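Oficinas de cestaria regressam a Lau em novembro

Inscrições abrem ao público às 10h, no balcão da junta
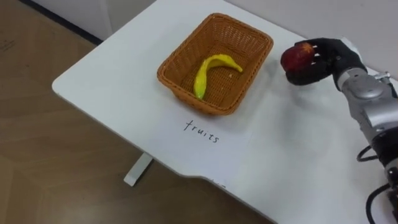

Cesto de vime retangular, de bordo grosso.

As oficinas de cestaria de Lau voltam em novembro, com 48 lugares distribuídos por duas turmas, uma de manhã e outra ao fim da tarde. A inscrição é gratuita para residentes na freguesia e fica limitada a uma por pessoa.

A formação está a cargo da artesã Bindu Naidu, que trabalha com vime e cana na aldeia vizinha de Bruvel. O programa começa pela escolha e preparação das varas e segue para os fundos, as paredes e os remates. As asas ficam para um segundo módulo, ainda sem data.

"Quem nunca pegou numa vara pode vir à vontade. O primeiro cesto sai torto e serve na mesma para as batatas", disse Bindu Naidu na apresentação do programa.

O vime vem de plantações junto à ribeira de Rorkura, onde a cultura esteve quase abandonada. A associação Skima, que organiza as oficinas com a junta, replantou ali mais de 300 pés e conta fazer novo corte no inverno.

Os participantes devem levar avental e uma tesoura de poda. O restante material é fornecido pela organização. Os menores de 16 anos precisam de autorização escrita dos pais.

Os trabalhos ficarão expostos no átrio da biblioteca de Lau depois da última sessão. A entrada é livre.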